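Seit drei Wochen benutze ich jetzt die Gesichtscreme von Kesidar, und weil ein paar von euch gefragt haben, schreibe ich kurz auf, wie es läuft.

Gekauft habe ich sie in der Drogerie in Neltonberg, im Set mit der Reinigungsmilch. Bis April gibt es das Set noch zum Aktionspreis. Einzeln lohnt sich die Milch nicht, die von Casado macht das Gleiche und kostet weniger.

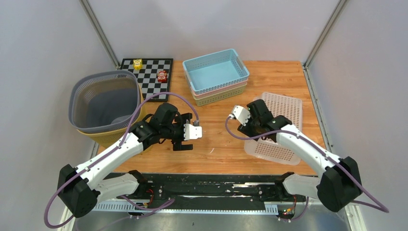 Gelb und Rot auf dem Schachbrettmuster

Meine Haut ist im Winter trocken, vor allem an den Wangen und neben der Nase. Die Creme ist ziemlich fest und zieht langsam ein — morgens muss ich mit dem Make-up warten, bis der Kaffee fertig ist. Abends stört mich das nicht. Die Spannung nach dem Duschen ist weg, die roten Stellen am Kinn sind geblieben. Gegen Fältchen habe ich keinen Unterschied gesehen, aber damit hatte ich nach so kurzer Zeit auch nicht gerechnet.

Der Duft ist mir zu stark. Meine Kollegin Vasiliki Sfakianakis mag ihn und hat sich das Set gleich nachgekauft.

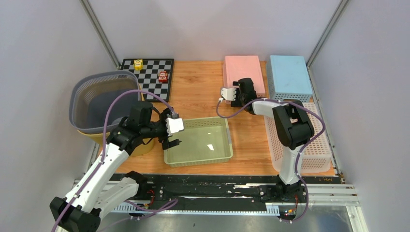
Rechts hinten der blaue Korb, links der graue

Den Tiegel brauche ich auf, danach probiere ich die parfümfreie Variante. Wer sie schon kennt, kann mir gern einen Kommentar dalassen.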